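Call for reviewers and home recorders: good practice rules for hand-held gripper work

Wevik is writing a set of good practice rules for people who record household tasks with hand-held grippers. Draft 2 is out for comment and we need 16 participants to work under it and tell us where it fails. Most of the recording takes place in bedrooms and kitchens, in rooms people live in.

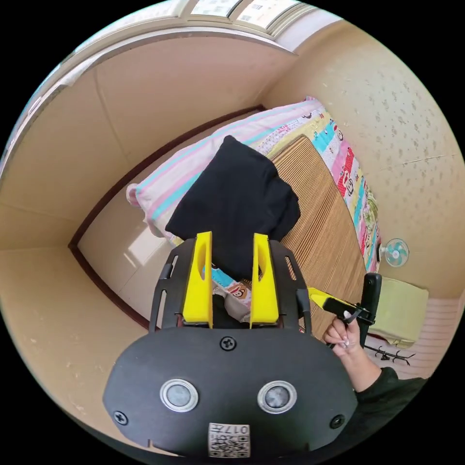

What you will do

Record short tasks such as folding clothes or making a bed, following the draft rules as written. Keep a log of every rule you had to skip or guess at. Sessions last no more than two hours, with a break after the first.

The rules cover labeling of tools, checks on the fingers and screws before a session, consent from everyone in the household, and what must be put out of sight (mail, ID cards, medicine). They also say who may stop a session. Anyone in the room may.

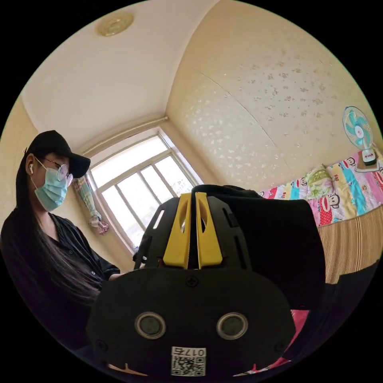
Participants who stop early are paid for the full session, and the log is still accepted. Comments on the wording go to Clotilde Lebrun, who edits the draft.

Who can apply

Adults with a room they can use and permission from the people they live with. No technical background needed. You must attend one training call.

Apply by 21/12/2023 with a short note to Nadège Coste at Wevik, reference 1430.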